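The textile sorting and folding work at Bronbridge is further along than we dared hope in January, and we're so pleased to be able to write this with good news in it. We planned for 349 pieces by this point in the grant and have logged 366! Most of those are knits, which everyone was dreading, and they have gone quicker than the wovens (the old linen tablecloths are still a slog).

The two long tables bought with the Skanusach money are in daily use. They're the right height, and the pale tops make it so much easier to spot pilling and thin patches before a piece goes to the mending pile.
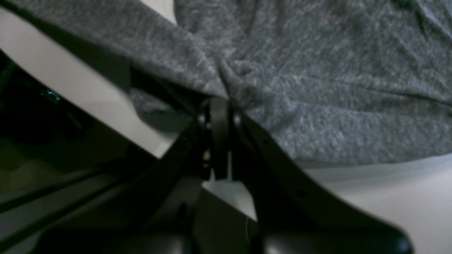

Van Damme
Project Lead, Ernarico Textile Reuse
Apr 18, 2024

Soft gray heather like this creases the moment it is gathered up, and the flecks in the fabric can hide a small hole very well. We now open every knit out fully and smooth it from the middle before checking it, then fold in thirds. It takes longer per piece, but far fewer come back for a second look.

Still to do: the shelf labels, the size chart for children's wear, and 12 bags from the winter collection that haven't been opened. We have spent almost all of the supplies line and would like to move a little over from transport, if you agree. The revised budget sheet will follow with the next claim.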